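7 June 2021

Home, shoes off, tea made, and my right shoulder is telling me all about it. I had meant to keep this diary up through the spring and I see the last proper entry is from March, when I was moaning about the new benches. So, a long one tonight to make up for it, because it was quite a day and I want it written down before I forget the order it came in.

I was on the memory station again, which means old server boards, still screwed down in their trays, and me sat a little way off with the two controller handles, driving the arm. Undus (the project, though by now we all talk about it as if it were a lodger) wants the arm to learn the fiddly stuff by being shown. I do the job through the handles, everything gets recorded, and then I do it again, and again, and a bit differently, and again. The target for the whole set is 2,000 runs. We started this morning on 1,375. I wrote that on my hand in biro so I could look at it at lunch and feel either proud or sick.

The first hour was dreadful. I don't know why I'm always so clumsy first thing. You'd think the hands would remember, and they do, but they remember the end of yesterday, when I was warmed up and flying, and so I come in far too fast and overshoot everything. I had to bin the first run, and the second, and then I did a lovely clean one and found I hadn't started the recording. Lovely! Off I went to make coffee and have a word with myself.

After that it settled. I've got a little routine now. I come in high, stop, let the arm stop wobbling, look at the wrist view, look at the side view, look at the wrist view again, and only then go down. The people who read the data from Rolen keep telling us not to pause so much, as the arm learns the pauses too and then sits there dithering like an old man at a ticket machine. Fair enough. But if I don't pause I miss, and then it learns missing. We had a bit of a back-and-forth by email and settled on short pauses, and I may stop for a proper think so long as I do it up high and well before I touch anything. I can live with that.

What I find hard to explain to anyone at home is how little you feel. With my own fingers I'd know a latch was giving before I ever saw it move. Through the handles there's a faint buzz if I push hard and otherwise nothing, so it's all eyes. I've started listening as well, for the click, though with the fans going in the next bay it's a bit hopeless. I catch myself leaning towards the bench as if being closer would help (hence the shoulder).

Mid-morning we had the visitors from Cledidside. They're nice people, very keen, and they asked good questions, but they would stand right behind me. I can't do it with someone breathing on my neck! I dropped to half speed, fluffed a grip, went round again and got it, and they all said "ooh", which did cheer me up. One of them had a go on the handles and went straight sideways, as everybody does on their first try. I did exactly the same on mine. We let them have a few minutes on the foam blocks instead and I think they'd have stayed until teatime if their taxi hadn't come.

Lunch was a cheese roll on the wall outside in the sun. Best bit of the day. I looked at my hand and the number had smudged.

The afternoon was slots and latches again. The boards come to us from Boiko in big grey crates, 400 of them in the store at the moment, and they're a mixed lot, so every time you think you've got the knack you're handed one that's laid out another way round. I grumble about it, but that's the point of the exercise, I suppose. If it only ever saw the one board it would only ever know the one board. Today's had memory on both sides of the processor, with the slots running off at a slant on my screen because of how the tray was sitting, and I quite like those. You have to think about which way you're turning the wrist. Straight ones send me to sleep.

I did get told off (gently) for one thing. I'd got into the habit of swinging in over the processor, as it's the shortest way round, and they'd rather I came in clear of it. The lever along the edge of that socket sticks out a bit and it's just the sort of thing a fingertip could catch on. So I've been coming in from the other side, which means I have to hold my elbow up like a chicken. I did a good dozen like that before it stopped feeling daft.

They put one of the wrist views from the memory station in our little newsletter, by the way, and I've cut the page out and stuck it in here, seeing as it's what I stare at all day long. It's funny seeing it on paper and holding still.
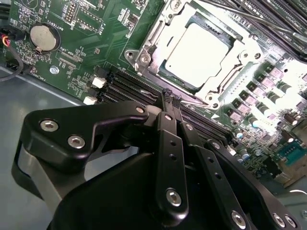
*Undus Bench Notes, no. 2, p. 4*

I look at those two narrow black tips so much that I see them when I shut my eyes. The slots below the socket are empty, so there's no stick in the way and you get a good view of how tight the spaces are, and how near the tips hang to the corner of the socket. That's the corner I was on about! I showed it to my mum on the phone at teatime and she said it looked like a town from an aeroplane, and then she wanted to know what the round silver thing was. A battery, Mum. It says so next to it. She was very pleased that computers label their own parts and thought the cooker should do the same.

Anyway, the end of the day. I had one really beautiful run just before we packed up. In high, tiny stop, down, lined up first time, off and away, no dithering at all, and I took my hands off the handles and said "there you are then" out loud to the arm like it was a child learning to tie its laces. I do that a lot. I'm fairly sure the microphone's off.

Then they ran yesterday's training on it for a few minutes, with me well back and my hands in my lap, which is always the queerest part. It came in high and it stopped. Then it did the little tilt of the wrist that I do, the one I didn't know I did until I saw it done back to me. It missed the latch by a whisker and had another try and missed that too, but the tilt was mine all right. I came over quite peculiar about it. I must try to tilt less, or else tilt properly.

Things for tomorrow: take the cushion in, ask if the chair can go up a notch, press record BEFORE starting, and find out whether we're staying on memory or moving on to the cables. I hope it's memory. Cables flop about so, and I've no patience with them even with my own two hands.

Hot bath now, and then bed, and if that shoulder's no better in the morning I'm going to drive left-handed and see what it makes of that.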